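Künstliche Pflanzen entstauben, ohne dass die Farbe leidet?

Heino Mets
Ich habe mehrere Kunstpflanzen im Flur, die Blätter sind inzwischen ziemlich grau. Geht Abduschen oder bleicht das aus? Topf ist mit Gips ausgegossen.

Yurani Betancur
Abduschen geht, aber nur lauwarm und ohne den Topf. Gips zieht Wasser und bröselt später. Ich stülpe eine Tüte darüber und binde sie am Stiel zu. Einen Spritzer Spülmittel auf 3 Liter Wasser, mit weichem Pinsel abwischen, kopfüber trocknen lassen - nicht in der Sonne. Stoffblüten nur trocken abpinseln.

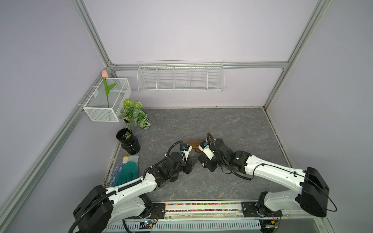 Künstliche Tulpe im Drahtkorb, darunter Kunstpflanze mit grün-weißen Blättern

Khang Trương
Föhn auf kalt reicht bei mir. Mache ich immer im Februar.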